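Hotley District School Levy

The Hotley District School Levy was a property charge put to ratepayers in the Hotley school district to pay for building repairs and a trades and technology program at the secondary school. It passed by a margin of 17 votes. Supporters have since called it a mandate, a generous word for a result that close.

Background

The district board began discussing a levy after closing 7 classrooms over leaking roofs. Its case rested largely on a report by Garcia, a consulting firm hired without tender. The report said enrolment would grow in each of the next five years but did not publish the figures behind that claim. Requests for the working papers were refused on the grounds that they belonged to the consultant.

Board chair Declan Tully described the levy as temporary. The wording on the ballot set no end date.

Campaign

Opposition was led by Busisiwe Steyn, a parent and former bookkeeper, who argued that the repairs and the trades program should have been voted on separately. She also questioned a plan to buy teaching software from Vostar, noting that the district had no staff trained to use it. The board's reply, issued on 18 Sep 2023, said training would be "addressed in due course". No training budget was attached. 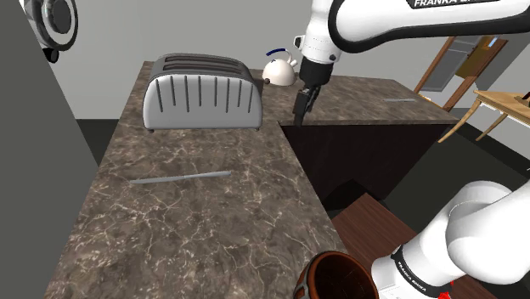
Simulated kitchen with a Franka Emika robot arm above the countertop.

Public meetings were held in October. Minutes record 13 speakers, most of them critical, although the board's own summary called the mood "broadly favourable". It is unclear how that judgement was reached.

Aftermath

Roof work started at two schools. The trades program opened with a smaller workshop than promised, and its first equipment list ran mostly to hand tools and a few Dremel rotary sets. The board has said the remainder will follow, without naming a year.

Tully has claimed that the levy improved student results. The district changed its method of reporting marks in the same period, so the before and after figures can't be compared. Steyn's request for an independent audit was defeated at the board table, and the levy remains in force.

See also

School board governance
Property tax
Education funding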